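How a Robot Learns to Fold a Shirt

Reading time: 2 minutes

A robot arm does not know what a shirt is. It has motors, a camera and a computer. To fold a shirt, the computer must work out where to move the arm and when to close the fingers. Writing a rule for every wrinkle would take too long, so researchers use examples.

The method is called learning from demonstration. A person does the job many times while holding a gripper, a tool with two fingers that open and close. A camera on the gripper records each try. Later, a computer studies the recordings and looks for patterns: when the cloth looks like this, the fingers usually move like that.

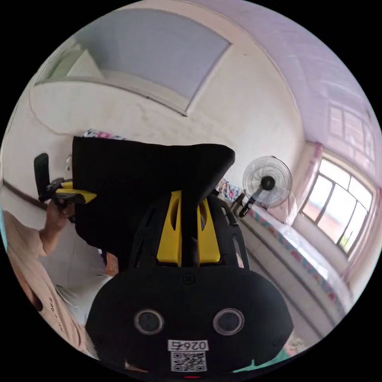 Why don't people just use their bare hands?

A robot does not have a human hand. If the person works with the same kind of gripper the robot has, every move in the recording is a move the robot can copy.

Cloth is a hard test. A wooden block keeps its shape when you pick it up. Cloth bends, slides and hides parts of itself under other parts. It can land a different way each time it is dropped.

At the Vimalton lab in Piltham, Tyyne Rantala and her team wanted to know if it helps to record in many homes. They collected 600 folds and trained 2 computer programs. The first program, Drorent A, learned from 600 folds done in one room. Drorent B learned from the same number of folds, done in many homes. Then each program ran a robot in a home it had never seen, for 600 tries.

Drorent B finished 441 folds. Drorent A finished fewer. Both had the most trouble with sleeves.

The team's explanation is that the first program had learned some things about the room along with the folding. A new wall color or a brighter window changed what its camera saw. The other program had met many walls and windows, and it paid more attention to the cloth.

The test used shirts only. Towels and socks are planned for January.

Comments (2)

Nest Rees: My class wants to know if it can do pants.

Vermeulen: What counts as finished? Do the sleeves have to be tucked in?

Contact | Copyright Vimalton | Back to top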